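Chapter 11
Stone Surfaces in Working Kitchens

11.1 Scope of the chapter

Chapter 10 dealt with stone as a floor and wall finish, where the main loads are foot traffic and cleaning water. A countertop is used in a different way. It is cut for sinks and cooktops, it carries weight near unsupported edges, and it comes into contact with acids, oils and hot metal. The chapter covers selection, support, jointing, sealing and repair, in that order. Engineered stone is treated separately in Chapter 12.

The reader should already be able to tell a calcite-based stone from a silicate-based stone by the scratch and acid tests given in Section 4.2. Most of the failures discussed below begin with a mistake at that step.

11.2 Terms

Slab: a sawn piece of stone, polished or honed on one face, from which one or more countertop pieces are cut.

Etch: a dull mark left where acid has dissolved part of a calcite surface. An etch is a loss of material and cannot be removed by washing.

Stain: a color change caused by a liquid or pigment held in the pores. A stain may often be drawn out with a poultice.

Vein: a band or line of mineral that differs from the body of the stone. A vein may be as sound as the stone around it, or it may be a plane of weakness.

Fissure: a natural separation along a grain boundary or vein. A fissure is not classed as a crack unless the two sides have moved.

11.3 The Vesonton survey

Much of the chapter draws on a survey of rental housing in Vesonton, carried out by Cathal Ó Briain over 2 years. The survey recorded 713 stone countertops in occupied kitchens. Of these, 137 had damage that called for repair or replacement. Etching near the sink was the most common complaint from tenants, but structural cracks at cutouts accounted for the larger share of the repair cost.

The slabs came through two suppliers, Turska and Nair. No useful difference was found between them once the type of stone was taken into account. Differences between installers were much greater, and are discussed in Section 11.6.

11.4 Veining and strength

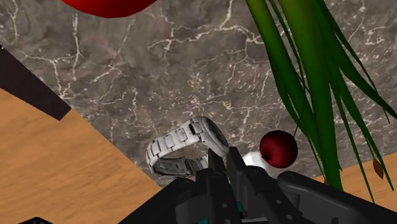
Veins affect strength according to their direction, their mineral content and how well they are bonded to the body of the stone. A vein that crosses a narrow rail in front of a sink is a greater risk than the same vein in the middle of a fully supported area. Layout should therefore be done on the slab itself, with the cutout templates in place, before any sawing starts.

Resin filling improves the look of an open fissure and gives some resistance to moisture. It should not be counted as reinforcement. Where a vein must cross a rail, a rod is set into a groove on the underside, as described in Section 11.5.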